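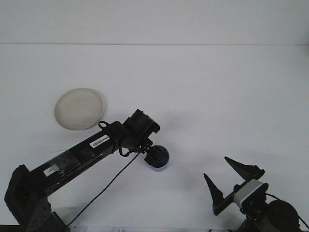

3. Tableware and table surfaces

3.1 Choice of items

The study dealt with two items only, a plate and a cup. Earlier work at Govton had used full place settings with cutlery, a side bowl and a napkin, and it proved hard to say which item a diner had failed to notice when several lay close together. With a plate and a cup the question is simpler. Both have a round rim, both are used at nearly every meal, and both can be bought in a wide range of colours without much change in shape.

Plates were sorted into pale, middle and dark groups by comparing the upper face with the Jafarzadeh grey chart under the dining room lights. Where the rim was a different shade from the centre, the rim was scored separately. This applied to many of the pale plates, which had a raised rim a little darker than the well. Cups were scored on the outside wall at half height. Bands and printed patterns were noted but did not change the group a cup was placed in.

Most of the plates and cups came from the Skunach catering range. The remainder were already in use at the two sites and were kept in the study so that diners would meet at least some items they knew.

3.2 Surfaces

Three surfaces were used: a white tabletop, a mid-brown one and a dark green cloth laid over either. The white top caused most of the difficulty. It is easy to wipe down and is common in canteens and day centres, but a pale plate on it has to be found by its rim and its shadow. Figure 3 shows the pairing that we refer to as pale/dark on white: a pale round plate to the left and a dark blue cup just right of centre, on a white top that meets a white wall. The cup stands out strongly from the surface. The plate is close to it in shade, and the slightly darker rim carries much of the outline.

The wall matters more than we first allowed for. A seated diner looking across a white table towards a white wall has only a faint line to show where one stops and the other starts. At Plurnow two of the tables were pushed up against such a wall, and these were coded separately from the tables in the middle of the room.

3.3 Settings recorded

In all, 2180 settings were recorded over the two sites. Of these, 1401 were on a white surface, reflecting what the sites had in daily use and no preference of ours. We removed 92 settings before analysis. In most of these the cup had been moved before the diner sat down, and in a few the chart score had not been written on the sheet. The pale/dark on white pairing accounted for 370 of the settings kept.

Items were put out by hand using a paper guide, which was taken away before the meal. The plate went to the left and the cup to the right, with a clear gap between the rims. Handles, where a cup had one, were turned to the right. We did not correct for left-handed diners at this stage, and this is taken up again in Section 5.

3.4 Lighting and shadow

Light levels were measured at table height at the start of each meal. Both dining rooms had ceiling panels that gave an even light with soft shadows. Under these panels a tall item such as a cup gave a shadow that was easy to see, while a shallow plate gave a narrow one that followed the rim and was often lost on the far side. Direct sun changed this. With low sun from a side window the plate rim could be picked out at once on any surface, and such meals were marked on the sheet and treated as a separate group.

The blinds at Govton were replaced in May, after the first round of recording. Readings taken before and after the change differed by less than the readings on a bright and a dull day under the old blinds, so the two rounds were pooled.

3.5 Scoring

A setting was scored as found if the diner touched or looked directly at both items before being prompted. If only one was found, the item was written down. Spills were recorded in a separate column and were not taken as a sign that a cup had been missed, as several followed from a full cup being passed across the table. Meals at which a diner asked for a different plate or cup were kept, with the second item scored in place of the first.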